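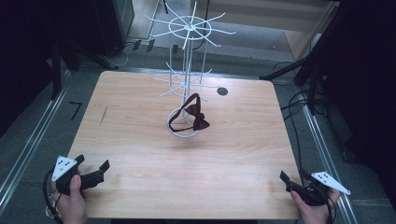
Accessory Display and Storage: Board Index > Neckwear > Stands and Fixtures

Topic: Bow ties on two-tier wire stands, request for guidance

N_Ugwu
Member, Retail Practice

Good morning to all members. I am responsible for the accessory counter at Ernlow, a formalwear hire and retail shop, and I am preparing a revised display procedure for our staff. The present procedure dates from the time when we stocked long ties only, and it says nothing of use on bow ties.

The stand at the head of this topic is of the type we have adopted. It is white wire, with a ring base, a central post and two tiers of hooks that radiate outward. The bow tie is a dark brown one, with its neck strap passed up over the post and its bow resting at the base ring. My question concerns that position. One group among our staff wishes to keep the base ring for a single featured bow tie and to use the hooks for the remaining stock. The other group holds that nothing should be placed at the base, and that every piece should hang.

I would be grateful for the views of members on the following points.

1. Whether a pre-tied bow tie may be left at the base for the length of a display period without harm to the shape of the bow.
2. Whether the strap should be looped over the post or fastened around it.
3. Which tier should carry the darker colors.

Our display period is 6 weeks. The counter is light wood, and the room receives daylight from one side only.

Posted at 8:40 a.m.

S_Eze
Senior Member, Fixtures

Thank you for a clear statement of the matter. I have supplied fixtures to formalwear shops for many years and will take the points in order.

On the first point, I would advise against the base position for a period of that length. A bow that rests on wire carries its own weight on one edge. Silk and satin pieces are likely to take a line from the rod. Cotton and wool pieces are more forgiving. If the bow must rest at the base, please turn it at the start of every week.

On the second point, please loop the strap and leave the clasp open. A fastened strap must be unfastened each time a customer wishes to examine the piece, and clasps on hire stock are already subject to considerable wear.

On the third point, I have no firm view.

Z_Briggs
Member, Visual Merchandising

I must respectfully disagree with the previous reply on the first point.

The base is the position a seated customer sees best, and it is also the position from which a piece is most easily lifted. When bow ties hang from hooks by the strap, the bow turns to whichever side it pleases, and the customer is shown the back of the knot as often as the front. At the base, the bow can be set to face forward, and it will stay so until it is handled.

A line in the fabric is a question of rotation of stock. If the featured piece is changed each week, no single bow tie will remain at the base long enough for concern. The procedure should therefore name the person who changes it and the morning on which this is done.

I would also ask Ms. Ugwu to consider the color of the stand. Dark brown reads very well against white wire and pale wood. A cream or ivory bow tie in the same position would be lost, and should be given a hook on the upper tier with a darker piece beside it.

S_Eze
Senior Member, Fixtures

I accept that a weekly change would answer my concern about the fabric. I do not accept that it will be carried out. In my experience a written duty of this kind is observed for the first month and then forgotten during the March orders, when the counter is at its busiest. A procedure ought to be safe when it is neglected.

The difficulty with bows turning on the hooks is a fair one. It may be reduced by setting the adjustable straps to their shortest length before hanging. A short strap has less freedom to twist.

H_Imai
Member, Conservation and Care

I write from the position of garment care, and with less knowledge of retail.

The discussion has so far treated the bow as the part at risk. I would ask members to give equal attention to the strap. Where a thin strap passes over a wire post, the full weight of whatever hangs from it is concentrated on a narrow section. With a bow at the base this is of small importance, as the ring carries the bow. On the hooks the strap carries everything.

For pieces of value, I recommend a sleeve of acid-free tissue or cotton tape around the hook. White tape on a white stand is hardly noticed. A roll of tape will serve a great many hooks, and it should be replaced when it becomes gray.

Daylight deserves a line in the procedure as well. Brown and navy dyes may fade on the side that faces a window. The whole stand should be given a half turn at the middle of the display period, with the featured piece reset to face the customer afterward.

N_Ugwu
Member, Retail Practice

I thank all three members. Several points require an answer from me.

The pieces on the stand are retail stock, priced at the lower end of our range. The hire stock is kept in drawers and is brought out on request. Members may therefore set aside any concern about clasps on hire pieces, although I agree that the strap should be left open.

Mr. Imai's suggestion of cotton tape had not occurred to us. I shall test it on the upper tier.

May I ask Ms. Briggs how many pieces she would place on a stand of this kind? Our staff tend to fill every hook.

Z_Briggs
Member, Visual Merchandising

Every second hook on the upper tier, and fewer on the lower. When every hook is filled, the lower pieces are hidden by the upper, and a customer who removes one will generally disturb its neighbors. I would add that the lower pieces should never hang so far down that they touch the featured bow. If they do, please shorten the straps or leave that side of the lower tier empty.

If a larger quantity must be shown, a second stand is the proper remedy. Please place the two far enough apart that a hand may pass between them with ease.

B_Ekwueme
Member, Stock Control

I regret that I must raise an objection to the entire arrangement.

At Saarela we used radiating stands for neckwear over 3 seasons and then withdrew them. The annual stock for our accessory department was 4000 pieces, and the losses and soiled returns were concentrated in the items placed on open stands. Customers handle bow ties by the wings. A pale bow tie on an open stand is marked within days. We now show one piece of each color in a shallow tray with a cloth lining and keep the balance in boxes behind the counter.

A tray also disposes of the question of wire lines, straps and turning bows. I appreciate that it is a less attractive display.

Z_Briggs
Member, Visual Merchandising

Mr. Ekwueme's figures concern a large department with open access from all sides. A staffed counter in a formalwear shop is a different matter. A tray lies flat, and a bow tie is worn upright. Customers who are buying for a wedding wish to see how the piece will sit beneath a collar, and a tray does not assist them.

B_Ekwueme
Member, Stock Control

That is a reasonable distinction. I would maintain my advice for pale colors and for any piece in velvet, which shows every fingerprint. Dark cotton may remain on the stand with my agreement.

S_Eze
Senior Member, Fixtures

One further practical matter, on which I hope we can agree. Stands of this type should be placed well in from the edge of the counter. The weight on the hooks is light, but it is carried high, and an unevenly loaded stand may tip when a piece is pulled toward the customer. Please load opposite sides equally. If the counter has an opening for cables, keep the ring base clear of it so that the stand sits level.

Small clear pads of the Kuller type may be fixed beneath the ring where the counter marks easily. Please check that they do not raise one side.

N_Ugwu
Member, Retail Practice

I have prepared the following wording for our staff and submit it for comment before it is issued.

Display of bow ties on wire stands

Place the stand well in from the counter edge and clear of any cable opening.
One dark bow tie may be shown at the base, facing the customer, with the strap looped over the post and the clasp left open.
The featured piece is changed weekly by the person who opens the shop. If no change can be made, the piece is moved to a hook.
Use every second hook on the upper tier and fewer on the lower. Load opposite sides equally.
Set adjustable straps to the shortest length before hanging.
Pale colors and velvet are kept in the lined tray.
Turn the stand by half at the middle of the display period and reset the featured piece.

H_Imai
Member, Conservation and Care

I would ask only that clean, dry hands be mentioned in the first line. Hand cream is a frequent cause of marks on satin.

S_Eze
Senior Member, Fixtures

I remain opposed to the weekly change and wish that to be noted. The remainder has my support.

N_Ugwu
Member, Retail Practice

Both remarks are noted, and the line on clean hands has been added. The tape is being tested on the upper tier at present, and I shall report on its condition in this topic when the display period ends.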